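El cajón de las camisetas

En marzo me propuse gastar menos en ropa y empecé por apuntar lo que tenía. La lista me llevó una tarde y me quitó las ganas de comprar durante una temporada. Había camisetas de hace diez años que seguían en buen estado y otras, casi nuevas, que ya no aguantaban un lavado más.

Desde entonces miro dos cosas antes de pagar: el gramaje y el cuello. Una camiseta de menos de 150 gramos por metro cuadrado se me transparenta y se retuerce por las costuras. Las de 192, que es lo que indica Sellalar en su modelo básico, me duran bastante más. El cuello conviene estirarlo un poco con los dedos en la tienda. Si no vuelve a su sitio allí, tampoco lo hará en casa.

El color es otro asunto. Durante años compré gris y azul marino por comodidad, y acabé con un cajón en el que no distinguía nada. Ahora prefiero los tonos vivos, aunque obligan a separar la colada.
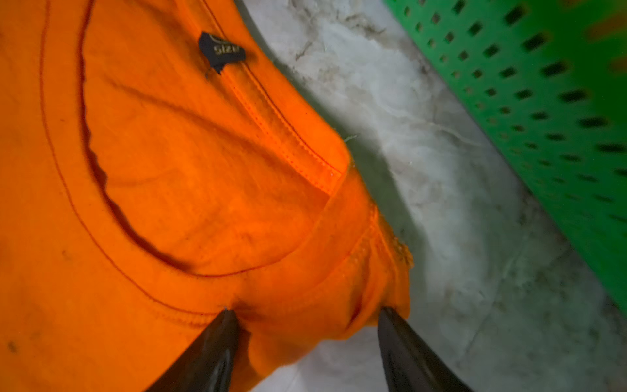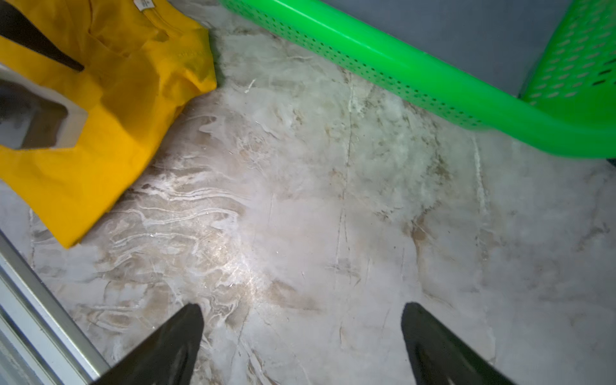

Naranja y amarillo, dos colores que lavo aparte.

Lavo a 30 grados, del revés y con la lavadora a medio llenar. El centrifugado lo bajé a 900 vueltas y la ropa tarda más en secarse, pero sale con menos arrugas. No uso suavizante. Tampoco secadora, salvo en enero, cuando en el patio no se seca nada.

Para arreglos voy a Rivoser, un taller pequeño que queda de camino al mercado. Cambiar un cuello cuesta casi lo mismo que una camiseta barata, así que solo lo hago con las que me gustan mucho. Los descosidos los coso yo.

Lo que ya no me pongo lo llevo a Tarar, donde lo revenden por peso. La última bolsa dio 300 gramos por encima de lo que yo había calculado con la báscula de cocina. Las muy gastadas las corto para trapos y me quedan todavía unas cuantas debajo del fregadero.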